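Notes pour l'intervention « Le bras et l'équipe : onze mois à l'atelier de tri »
Journée interne Custness, 21 janv. 2025. Durée prévue : vingt minutes, puis questions.

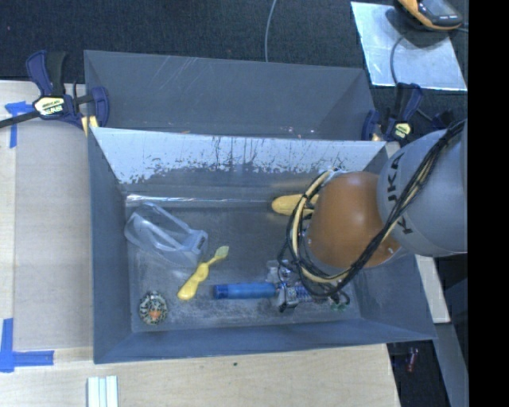

Commencer par les personnes, avant le matériel. Quand la direction de Custness a décidé d'installer un bras au poste de tri des retours, l'équipe l'a appris par une feuille affichée à côté du vestiaire. Je le dis dès le début parce que beaucoup de nos difficultés viennent de cette feuille. Laisser la photo à l'écran pendant ce passage. Montrer le cylindre bleu couché près de la pince, puis le récipient en plastique transparent appuyé à gauche du bac : pour la main d'une collègue, prendre l'un ou l'autre est le même geste. Pour le bras, ce sont deux problèmes différents, et le plastique transparent nous a coûté la plus grande partie du printemps. Ne pas entrer dans la technique ici, les collègues de Podico parlent après moi.

Le poste avant.
Rappeler le travail à la main. Les retours arrivent mélangés, on vide, on regarde, on prend, on pose dans le bon bac. Deux personnes face à face, debout, avec rotation toutes les 60 minutes. C'était un travail répétitif, mais c'était aussi le poste où l'on parlait. Les nouveaux y passaient leur première semaine et ils apprenaient là les produits, les clients difficiles, les habitudes de la maison. Nous avons mesuré les cadences, les erreurs, les arrêts. Cette partie du travail, nous ne l'avons pas mesurée.

(Pause. Demander qui dans la salle a commencé au tri. Attendre les mains.)

Le démarrage, en février.
Le bras a été réglé avec le logiciel Trimel. Au début, une personne restait près de lui toute la journée pour reprendre les objets qu'il laissait. Sur la première série complète, 1676 objets présentés et 251 repris à la main. Donner les deux chiffres et se taire un peu. Un chef d'équipe les lit comme un bon résultat pour un début. La personne qui a fait les 251 reprises les lit autrement : elle attend, elle se lève, elle prend un objet, elle attend encore. Une collègue m'a dit qu'elle était plus fatiguée le soir qu'avant, et je n'ai pas su quoi lui répondre.

Ce qui a changé dans les gestes.
— Moins de gestes répétés du poignet. Ceci est confirmé par toute l'équipe et je ne veux pas le minimiser.
— Plus de surveillance. Rester attentif devant une machine qui travaille est un effort, et notre grille des postes ne le reconnaissait pas. Corrigé depuis l'automne.
— Un vocabulaire nouveau. « Prise manquée », « double prise », « objet inconnu ». Les opérateurs ont commencé à prévoir eux-mêmes les prises manquées, souvent mieux que le logiciel. Raconter l'histoire des sachets froissés (courte version !).
— La disposition des bacs. Avant, chacun déplaçait son bac selon sa taille et sa main préférée. Maintenant le bac reste où il est. Pour une personne gauchère de l'équipe, cela a été le vrai sujet pendant des semaines.

Ce qui a changé entre nous.
Partie la plus délicate, parler lentement. Le poste est passé de deux personnes à une seule. Il n'y a pas eu de licenciement, je le dis clairement, car la question viendra. L'autre personne est allée au contrôle ou à l'emballage. Mais celle qui reste près du bras est seule, et le bruit de l'armoire électrique empêche de parler avec le poste voisin. Nous avons essayé de déplacer l'armoire, le câble était trop court. Nous avons ensuite ramené la rotation à une demi-heure, et c'est mieux accepté.

La formation.
J'ai fait ici une erreur et je préfère la raconter moi-même. Nous avons formé d'abord les plus jeunes, en pensant qu'ils seraient plus à l'aise avec l'écran. Or les anciens connaissaient les objets. Ils savaient lesquels roulent, lesquels se déforment, lesquels reviennent toujours abîmés. Quand nous les avons enfin mis avec les techniciens de Podico, les réglages ont avancé en quelques jours plus vite que pendant tout le mois précédent. Deux d'entre eux ont maintenant un temps réservé pour cela chaque semaine, payé au niveau technicien.

Comparaison avec Majumder.
Seulement s'il reste du temps. Le site Majumder a choisi un autre chemin : bras en équipe de nuit, tri à la main le jour. Ils gardent ainsi les deux savoirs. Par contre l'équipe du matin trouve chaque jour le reste de la nuit à reprendre, et elle ne l'aime pas beaucoup. Je n'ai pas d'avis définitif.

Ce que je demande à la direction.
1. Annoncer le prochain poste concerné en réunion, avec l'équipe, avant la commande.
2. Garder un poste de tri manuel pour l'accueil des nouveaux.
3. Compter le temps de reprise comme du travail, dans les tableaux aussi.
4. Prévoir dès le premier jour un interlocuteur sur place, car au téléphone on décrit mal un objet coincé.

Questions probables.
« Est-ce que le bras va plus vite ? » Sur les objets simples, oui. Sur un bac mélangé, cela dépend du jour et du fournisseur.
« Et si on l'arrête ? » C'est arrivé à deux reprises. L'équipe a repris à la main en moins d'une heure, parce que tout le monde savait encore le faire. Dans trois ans, je ne sais pas.
« Faut-il des bacs plus petits ? » Renvoyer à Podico.

Penser à remercier l'équipe de l'après-midi, qui a gardé le poste pendant que nous préparions cette présentation. Rendre la télécommande à l'accueil.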